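1/ Every summer my feed fills up with "grow free mint forever from one supermarket sprig." I have questions.

2/ First, free. The video going around (over 4,000 shares) has her using a Hatmont propagation jar, Skisus rooting powder and a grow lamp. The lamp alone is $100. Mint at my store is two bucks.

3/ Second, "roots in 24 hours." I have never seen this. Mine take a week or more, and plenty just turn to slime. Funny how the jar with the roots always shows up right after a cut.

4/ The rooting powder page says it was "tested on 273 cuttings." Tested how? Against what? A glass of tap water? I wrote and asked in February. Still waiting.

5/ Zamfira Dobre replied that her grandmother stuck stems straight in the dirt and walked away. Fine, I believe that one. Grandma wasn't selling a jar.

6/ Same goes for the willow water crowd. Maybe it does something. Show me two trays side by side and I'll listen.

7/ For any leafy sprig, I'd strip the lower leaves before it goes near water. Leaves left under the surface rot. No gadget fixes that.

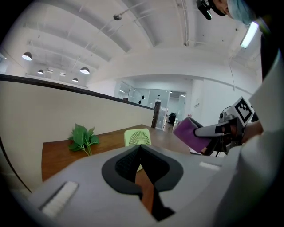 8/ Then a plain glass, a windowsill out of harsh sun, and fresh water every couple of days. Total cost so far: nothing.

9/ If you've bought the jar and love it, great, it's a nice jar. I just want to see the tap water tray.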